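Una bandeja para todos los cubiertos
Hogar y mesa
Entrevistas
Tiempo de lectura: 5 minutos

Llego con la pregunta ya preparada: ¿de verdad hace falta un método para guardar los tenedores? La organizadora doméstica que firma sus talleres como Rallard me abre la puerta, me ofrece una silla y contesta antes de que saque la libreta. "Método es una palabra grande. Yo propongo un recipiente hondo encima de la mesa y ya está."

Por ese "ya está" cobra 28 euros la sesión. Se lo digo. No se inmuta. "La gente paga más por un cajón con guías que luego no cierra", responde. Le pregunto si eso le parece un argumento y se ríe, pero no contesta.

Su propuesta circula desde marzo por los talleres de Cirkolberg, una tienda de menaje de segunda mano que cede su sala del fondo por las tardes. Se resume pronto: sacar del cajón los cubiertos de diario, meterlos juntos en una bandeja o una fuente y dejarlos donde se come. Sin separadores. Los palillos con los tenedores, las cucharas donde caigan. Rallard sostiene que así se pone la mesa antes y que, sobre todo, se deja de acumular, porque lo que no cabe se ve.

Yo vengo de una casa con cajón y cuatro compartimentos, y tengo mis dudas. La primera es de higiene. Un recipiente abierto recoge polvo, y quien busca una cuchara acaba tocando las cabezas de todas las demás. "Si se usan a diario no da tiempo a que cojan polvo", dice ella. ¿Y los dedos? "Lávese las manos." Apunto la respuesta tal cual, porque me parece que esquiva la mitad de la pregunta: una cosa son mis manos y otra las de nueve invitados.

La segunda duda es de orden, en el sentido más corriente. Un cajón con compartimentos permite coger un tenedor casi sin mirar. En un montón hay que mirar, y a veces hay que escarbar. Rallard lo admite a medias. "Escarbar, sí, un poco. Pero piense en cuánto rato pasa usted clasificando después de fregar." Le pregunto si lo ha medido. No lo ha medido. Tampoco le interesa medirlo, añade, y cambia de tema hacia los manteles, que es por donde empezó en este oficio.

De los manteles habla mejor. Defiende los de tela estampada para el día a día, con los pliegues que tengan, y detesta planchar. "Un mantel planchado es un mantel que da miedo usar." En eso estoy más cerca de ella de lo que esperaba. También opina que una puntilla en el borde no obliga a reservar la pieza para las fiestas, y cuenta que los suyos van y vienen de la mesa a la lavadora sin ceremonia – el más viejo tiene ya 11 años y una mancha de remolacha que ha dejado de combatir.

Volvemos a los cubiertos. Insisto en los palillos, que en mi experiencia se pierden en cuanto se mezclan con el metal: uno queda arriba y su pareja aparece dos días después. "Si son todos de madera clara, da igual cuál coja", dice. ¿Y si no lo son? "Entonces comerá con dos distintos. Tampoco pasa nada." Es una respuesta coherente con todo lo anterior, y quizá ahí esté el problema. Cada objeción práctica se resuelve bajando la exigencia. 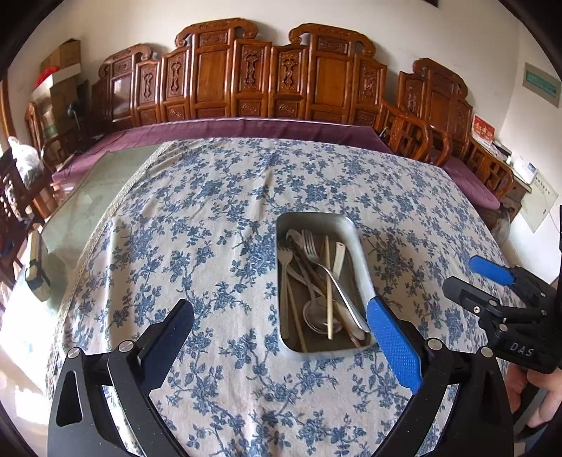
Desde Nurkance, otro taller de la misma ciudad, Þórarinsdóttir opina que el recipiente común funciona en casas de una o dos personas y se estropea en cuanto hay niños, que lo revuelven todo y dejan los tenedores con las púas hacia cualquier lado. Ella recomienda al menos dos piezas, una para lo que pincha y otra para el resto, y reconoce que sus alumnos suelen abandonar la segunda antes del verano.

Cuando se lo traslado, Rallard se encoge de hombros. "Dos recipientes es un cajón con más pasos." La frase tiene gracia, aunque no me convence, y así se lo hago saber. Le pido una razón más para cambiar lo que ya me funciona. Se lo piensa un rato. "Si le funciona, no lo cambie", dice por fin. Le señalo que eso no aparece en el folleto del taller. Tampoco lo niega.

Por las sesiones han pasado 697 personas, según su propia cuenta. No sabe cuántas siguen teniendo los cubiertos sobre la mesa. "Alguna me escribe", dice, y pregunta si quiero más café. Le digo que sí y me quedo mirando el cajón de su cocina, que está cerrado. Dentro guarda, me explica, los cuchillos buenos. Con separadores.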